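Manditz House Newsletter
Aug 18, 2018

From the second floor: the clothes on the bed

Written by Ximeng Xia

In June, Aino Toivonen asked in this newsletter if somebody could write about how to keep clothes in a small bedroom. I answered too quickly that I would do it, and then I was ashamed for many weeks because my own clothes were in a pile. Now the pile is smaller, so I can write with a better conscience.

I will start with the bed. I know that many households fold on the kitchen table, and Emerson Amaral on our floor folds standing up, with the ironing board as a table. I tried both. The kitchen table is always a little sticky, also when I believe I have cleaned it, and the ironing board is too narrow for trousers. A bed is wide and soft and it has the right size for a whole family's washing. There is one condition: you must make the bed first. Pull the blanket flat to all the corners. When the blanket is wrinkled, every shirt you lay down takes the wrinkles, and you will be angry at the shirt.

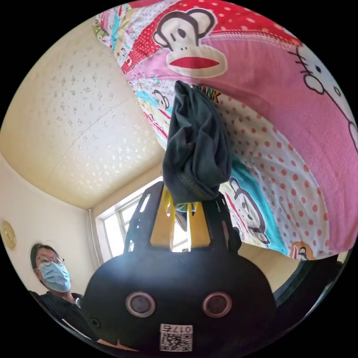

After the blanket is flat, I take everything out and I do not fold anything yet. This was the hardest thing for me to learn. My mother folded each piece as it came to her hand, and she was very fast, but she had also six drawers and a memory like a bank. I have two drawers and one shelf. So first I divide. Things that hang go to the side of the pillow. Things that fold go in the middle. Things which I do not know — a shirt with a small hole, a towel that is nearly a rag — go to the foot of the bed, where I will see them last, when I am tired and more honest with myself.

For the shirts I use a method from Lingyun Guo, who worked one winter in the laundry at the Budon hotel. Hold the piece up by the hem and let it hang for a moment. The weight of the cloth pulls it straight, and you do not need to stroke it so much with the hands. Then lay it down with the front side to the bed, bring in the two sides, and fold from the bottom up in three parts. She says you must not press hard. If you press hard you make a line, and the line stays until the next washing.

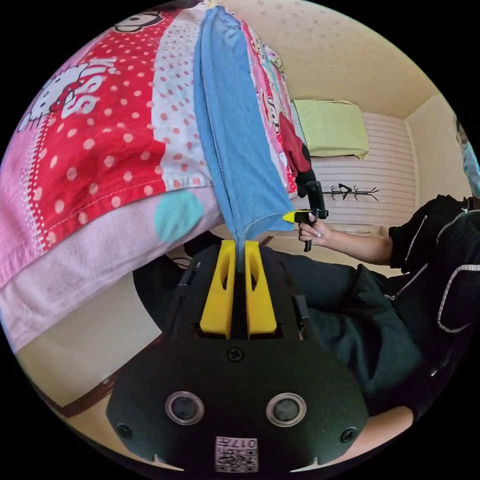
Light blue cloth held by the hem, with a monkey and Hello Kitty behind.

I want to say something about bright blankets, because in the spring there was a discussion by the mailboxes whether a plain cover is better for sorting. On a plain gray cover I have lost many gray socks. On pink and red with polka dots a sock has no place to hide, unless you own polka dot socks. Children also like to help more when there are faces on the blanket. My niece puts one sock on each monkey and then looks for the second one. It is slow, but she is quiet during that time and she knows all the socks in our house by now.

Jeans are a separate chapter. For a long time I folded them four times and they stood in the drawer like bricks, and the drawer from Bruro did not like this and the bottom came down. Now I do the following. I take the jeans at the waistband and shake them two times, strongly. I close the button. I put one leg over the other and push the back part in, so there is no little triangle sticking out. Then I fold in half and in half again, and I put them on the shelf and never in the drawer. If your jeans are still a bit damp at the waistband, please wait. The waistband and the pockets are the last to dry, and in our building, with the old walls, a damp pocket will smell on the third day.
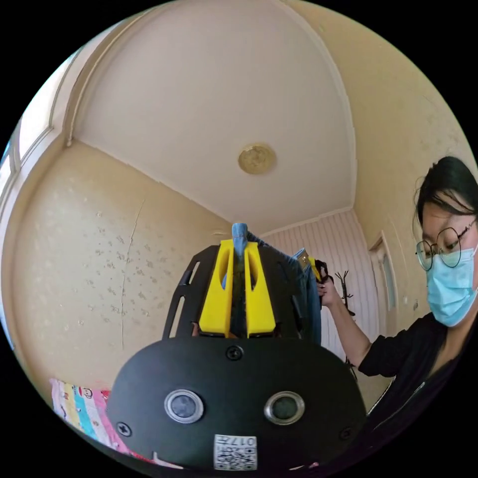

About these walls I have written to the office already, so I will not repeat it. I will only advise you not to push a clothes shelf completely against the outside wall. Leave the width of a hand. Oriana Barrientos on the fourth floor did this two years ago and she says her wool things do not smell like a cellar any more.

A coat rack is useful if you are strict with it. The one you can buy at Dong near the station costs 30 dollars and it is good enough. But a coat rack wants to become a tree with all your clothes on it. My rule is one coat for each person and one bag, and nothing which was worn "only one time and is still clean." Such clothes need their own place. I give them a hook behind the door, and on Sunday the hook must be empty.

Now the foot of the bed. When everything else is folded, I look at the things I did not know about. Thick cotton I cut for cleaning cloths. What is good but too small goes in the exchange box in the basement, next to the bicycles. Please put there only washed things, and please write the size on a piece of tape, as last time there were 11 pairs of children's trousers and we had to hold every one of them against a child. Dark cloth is a problem for the exchange box — people think it is old when it is only dark. I fold the dark things so that the best part is on top, and they go faster.

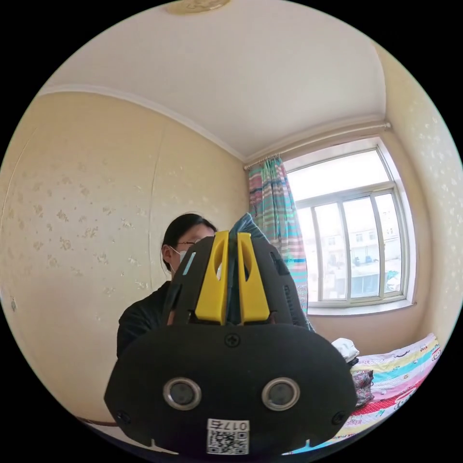
The whole work takes me one evening, if I do not stop to try on old trousers. I do it at the change of season and a small one each month. In between I only put away the washing on the same day that it is dry. On this last point I fail very often.

Two questions came to me since June. The first was whether one should roll or fold T-shirts. I roll for a suitcase and fold for a shelf, as rolls fall down from a shelf when you take the one at the bottom. The second was about lavender bags. I do not use them, but Aino does, and she has some to give away if you knock in the evening.

If there is interest, we can do a sorting evening in the common room in the fall, with the long tables put together and some old blankets on top. Emerson will bring his ironing board. Write your name on the list by the elevator, or put a note in my mailbox, number 249.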